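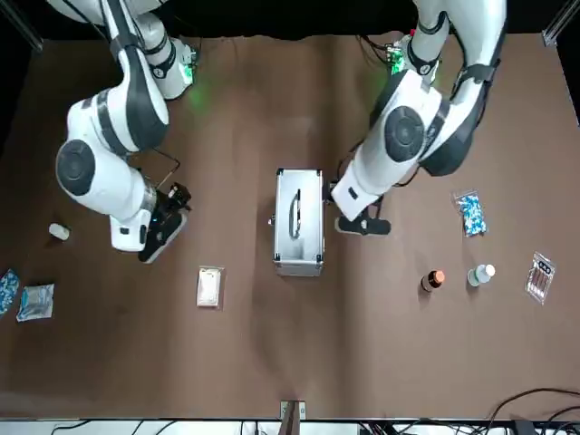 Where does the Javora songbook stand right now?

We have 130 songs on tape, most of them written out, and the book itself is at the layout stage. The recordings came first, the music notation is nearly caught up, and the printer has been booked for the spring.

4 February 2021

Dear Engelbert,

You asked for something longer than my usual two lines, so I made coffee and sat down with the project notebook. It's been a good stretch! When I last wrote in November we were still driving up and down the valley with a recorder on the back seat, hoping people would be home. Now the driving is mostly done and I spend my days arguing over commas in songs that were never written down in the first place.

The singers are the part I most want to tell you about. We ended up with six who have real repertoires, meaning they can go for an hour and not repeat themselves. Athina Kyriakidis is the oldest and by far the fastest. She sings a verse, tells you who taught it to her, corrects the second line, and is on to the next song while I'm still writing the title. I had to go back four times to get her harvest songs straight, and on the last visit she gave me a new ending to one of them (she says it was always like that). Both endings are going in the book.

Gurau was harder. The older families there sing mostly at weddings and there haven't been many weddings this winter, so we worked over the phone for a while. The sound is awful, all crackle, but the words come through fine and it gave us enough to know which songs to ask for in person later. Michalis Karamanlidis has been writing out the tunes from those calls with the patience of a saint. Where he can't tell a held note from a bad line he leaves a pencil question mark, and there are a lot of question marks.
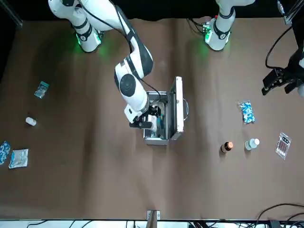

MONEY AND SCHEDULE

Spending is a little under plan, mainly from travel we didn't do. The one big purchase was the second microphone set at $1,499, which you approved in the fall. It was worth every cent. You can hear people breathe between lines now, and on the two-voice songs we can finally pick out who is holding the low part. The receipt is in the packet with the gas slips. I'd like to move what is left in travel over to printing, if you're all right with that. Just reply with an OK and I'll change the sheet.

The schedule slipped by a month. That's on me. I told Piret Stankevičius she'd have all the lyrics before the holidays and she got the last of them in the middle of January, full of my spelling mistakes. She is checking the dialect words against the old Sotiropoulos word list and so far she disagrees with it more than she disagrees with me, so I'm enjoying that while it lasts.

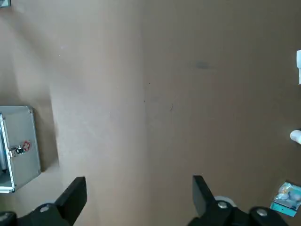 The book cover still isn't settled. Drostum, our printer, can do cloth or heavy card, and I lean toward card since these books will live in kitchens and get set down on wet counters. Color is where we're stuck. I want brown, Piret wants something lighter, and the photo just before this paragraph happens to have both of our choices on one flat surface: hers is the washed-out beige over on the left, near the silver case, and mine is the warmer tan on the right. Tell me which you like better. The title would go on in black either way, with no picture on the front, and a small map of the valley inside the back cover.

Rawiri Maihi has offered to proofread the English translations and I said yes before he could change his mind. He's a singer himself and he catches lines that read nicely but can't be sung, like the one in the ferry song where I had crammed nine syllables into room for five. He wants to drop the rhymes altogether in the lullabies. I've asked him to try it on a couple first.

What I need from you is the OK on moving the travel money, a vote on the cover, and the exact wording for the thank-you page, including how you want your name to appear. I'll mail sample pages as soon as Michalis clears up the Gurau tunes.

Thank you again for backing this. Athina says hello and wants to know if you sing.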